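Mon 26 November
Workshop notebook – R&D tax credit claim, what counts and what doesn't
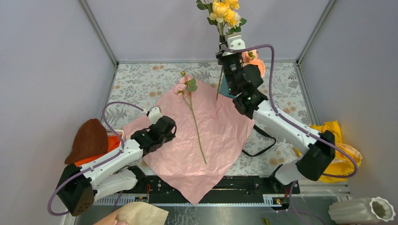

Call with Fiorella Sanna this morning on the claim for the year to end of June. She has read the draft and wants the hours split again. Sketaveck can stay in as one project. Zomenlow has to come out as a separate one, with its own start date and its own statement of what we didn't know at the outset.

Staff time: 32 percent of Barry's hours went in at a flat rate. She won't take a flat rate without timesheets behind it. Barry Crabtree has his for 3 of the 4 quarters. The missing one is the first. He is going through his calendar and commit log to rebuild it – mark those entries as reconstructed, don't pass them off as originals.

Materials: anything used up in testing can go in. Anything we later sold can't. Vodier invoices are mixed, both kinds on the same page, so they need to be marked line by line. I did the first batch and left the rest in the tray for Elisa.

Subcontract work: Hrnčiar billed us under the old agreement, which leaves the rights to the results with them. Fiorella thinks that knocks those invoices out completely. Asked Assunta Barbieri for the signed copy, the one in the shared folder has no signature page.

Patent question still open. Mirko wants to file on Sketaveck before we claim. Fiorella says the credit doesn't depend on a filing and the two can run separately. Left it with Mirko.

To do
– Elisa: Vodier lines
– Barry: first quarter hours
– me: rewrite Zomenlow statement, one page, no sales language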